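A Clear Table and a Second Cup of Tea: Talking Desks with Tegwen Bowen

I'd been meaning to get Tegwen Bowen to sit down with me since December, when she moved her little furniture-fixing business, Udside, into an office in Fikidstead and told everybody the first thing she was going to buy was "one decent table and nothing else." Well, she got her table, and I got my interview (and two cups of tea, thank you Tegwen!).

She started right in before I'd found my pen. "People ask me what to put on a desk," she said, "and I ask them what they can take off it." She likes a pale top, plain grain, nothing shiny, and she wants the middle left open all day long. Pens go in a drawer. Mail goes in a tray by the door.

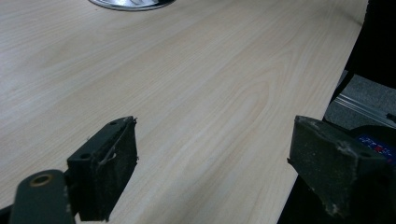

I asked if that wasn't a bit strict, and she laughed at me. "I'm terrible at home! You should see my kitchen. But at work I spread out drawings, and if I have to move 15 things first I just won't do it."

The pale color was a bit of a fight, by the way. Her business partner, Price, wanted something dark and serious, the kind of desk a bank manager would have. Tegwen held out. "Dark tops show every crumb," she said. "I've had one. I wiped it morning and night and it still looked like somebody had eaten toast on it." They settled it over lunch, and she won't tell me what Price got in return.

We talked about grain for longer than I expected - she can go on about grain. She likes the long pointed arches, the kind people call cathedrals, and she'll turn a top end for end until they run the way she wants. "You sit there for years. You may as well like the lines." 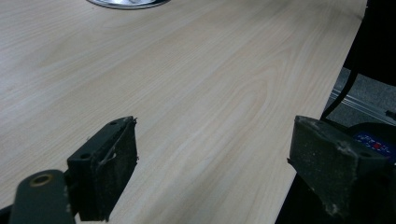
Pale wood grain on the tabletop.

Cleaning is a damp cloth and a dry one after it, and she doesn't hold with sprays. She did try one called Ustum that a customer swore by, and went back to the cloth inside a week. "It smelled like a swimming pool," she said, and that was all I could get out of her on the subject.

And the money? She set herself a limit of $1,000 for the whole room, table included, and came in under it by buying her chairs used. She's still looking for a lamp. If you've got one with a heavy base and a long arm, she'd love to hear from you, and so would I, as I've promised to help her carry it up the stairs.

Recent posts
Chairs Worth Fixing and Chairs to Leave at the Curb
My Quest for a Drawer That Doesn't Stick
What I Keep by the Front Door
Readers Write In: Your Worst Desk Ever

Last updated 6/27/21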